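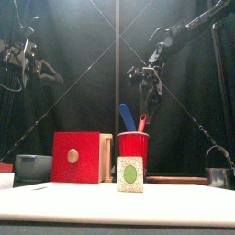 ok kitchen thread, writing this between boxes so forgive me. Moving out of the big place on Indalach into the tiny one, and I've changed my mind on utensils. No more crock the size of a bucket with every spatula I ever bought jammed in. Red plastic cup, two utensils in it, done. That's what stays out on the counter now. Everything else has to argue for a drawer

the red cup is plastic and light so yes it'll tip if you put a heavy ladle in it. Don't put a heavy ladle in it. Ladle hangs

new kitchen for reference: one counter, one window, a stove that leans. The drawers are narrow. Like, silverware tray does not fit narrow. I measured the old tray against them and just laughed and put it in the giveaway pile

giveaway pile is currently winning btw

the red wooden box with the round knob is coming with me, not up for discussion. Solange asked what it's for. It's for the stuff that otherwise lives on the windowsill. Twist ties, the good bottle opener, birthday candles, that one key

still don't know what the key opens

several people asking about pots. I'm keeping the metal one with the wire handle and one frying pan and that's it for the stovetop. I know. I KNOW. But look at what you cooked last week and tell me how many pots you had going at the same time

(Thanksgiving doesn't count, go to somebody else's house)

wire handle is a pain to pack, it flops around and catches on everything. Fold a dish towel over it, tuck the towel inside the pot, put the pot in the box first. Soft stuff on top. Learned that the dumb way, chipped a mug

bowl situation. Gray bowl stays out of the box till the very last day cause it's my cereal bowl, salad bowl and where I throw my earrings. After that it goes in the bag with the toothbrush

I had such a nice stack of nesting bowls. The set from Brondby, my aunt gave it to me when I got my first apartment. Used the medium one. Only ever the medium one. The big one held onions and the small one held nothing

gave the set to Tarcísio and he sent me a photo of soup in the BIG one within the hour so I feel fine about it

the movers are Frota, booked them for 10/4/21, they have a flat rate if you stay under a certain number of boxes and I am going to stay under it if it kills me. Kitchen gets 4 boxes. Four!! I had more than that for just baking stuff last time

speaking of baking stuff. I own a springform pan. I have made one cheesecake. It sank

springform pan: gone

muffin tin: kept, because I use it to sort screws when I take furniture apart. Muffins have not happened in it in years

somebody in replies said "just buy new when you get there" and no. That's how I got the bucket of spatulas. You move in, you can't find the spatula, you buy a spatula, you unpack the spatula

so the trick I'm doing this time is the first night stuff never goes in the truck. Rides with me in the car on the front seat. Kettle, cup with the utensils, the bowl, a knife rolled up in a towel, coffee, paper towels, dish soap in a ziploc. Two ziplocs. I don't trust dish soap

ALSO a lightbulb. Last place had no bulb in the kitchen and I ate crackers by the light of the fridge

a word about the spice rack. I'm not bringing the spice rack. I'm bringing the spices I can smell. Stand at the counter, open each one, sniff. If it smells like dust it's dust. Paprika failed. Both paprikas failed actualy

cumin passed with flying colors, cumin is immortal

oils and vinegar: use em up or give them away. Do not pack oil. I don't care how tight the cap is. Solange packed oil once and her box of cookbooks still smells like a salad

ok break, got to eat something

back. Ate standing up, over the sink, as is traditional

shelf liner. People have strong feelings on this I guess. I bought a roll of Jetico for the new cupboards and I like it fine, it cuts with regular scissors and peels up again if you go crooked. I went crooked. Do the back edge first and let the front hang over and trim it last

lined the cupboards BEFORE the boxes come which I have never once managed before. Went over there with the roll and a sandwich. Highly recommend being in your new kitchen alone with a sandwich. You figure out where your hand wants to go for a plate

my hand wants plates left of the sink. Old place was right of the stove. Gonna be opening the wrong door till Christmas

question from replies, how do I decide what stays out on the counter. I put down a few things I like and leave them there a while and cook around them. If I keep shoving something out of the way it goes in a cupboard. The box and the cup have made it so far. The toaster did not

toaster lives in the cupboard now, comes out for toast, goes back. Ten seconds. You get used to it

I do like a bit of red on a white surface, so some of this is pure vanity. Couldn't tell you why the red cup looks right and the blue canister looked like a dentist's office

blue canister went to Solange, who has a blue kitchen, where it looks great, annoying

tupperware. Deep breath. Dumped it all on the floor. Matched lids. Anything with no lid went, anything with no bottom went. Do this sitting down with music. I had a lid for a container I haven't seen since college

if a container has gone orange from sauce it's allowed to stay but only for sauce

mugs!! everyone gets stuck on mugs. I let myself keep the ones I reach for when they're ALL clean. Not the ones I use when it's all in the dishwasher. Run the dishwasher, put everything away, then watch yourself for a few mornings

I reach for the ugly brown one. Every time. Fine. Ugly brown one it is, plus some for guests

glasses: wrapped in t-shirts. I have to move the t-shirts anyway. Saved me buying that big pack of paper, 500 sheets, what would I even do with the rest of it

stand the glasses up in the box, don't lay them down. Plates on their edge like records. My mom taught me plates and she has never broken one, she brings this up a lot

labels. Write on the SIDE of the box not the top. Once they're stacked you can't see the top. And don't write "kitchen misc" because I promise you'll write it on every box. I wrote what's in it and which cupboard. "Pot, pan, towels, under stove." Took two seconds

one box just says "feelings" and it's cookbooks

cookbooks I'm keeping: the ones with stains. Clean ones went to the library sale. If I've owned you since September of whenever and you've got no butter on you, we're not serious

Tarcísio says I should mention the junk drawer. Tarcísio should mind his business. The junk drawer is getting poured into a shoebox and dealt with in the new place like an adult. Or in the place after that

ok the junk drawer had: batteries (mystery), soy sauce packets, a tape measure, another tape measure, a recipe for plum cake in my grandmother's handwriting. So now I'm sitting on the floor

plum cake recipe is riding in the front seat too. In the red box, with the key

for those asking where the box is from, no idea, flea market, I like the knob. It's a good round wooden knob. You can grab it with wet hands when you're cooking, that's the whole review

taping up the last one tonight. Fridge still has mustard, half a lemon and a heel of bread in it so dinner's gonna be creative

if you're moving soon and want my list, the front seat one, say so and I'll type it up properly. With spelling and everything

ps. found another spatula. Behind the stove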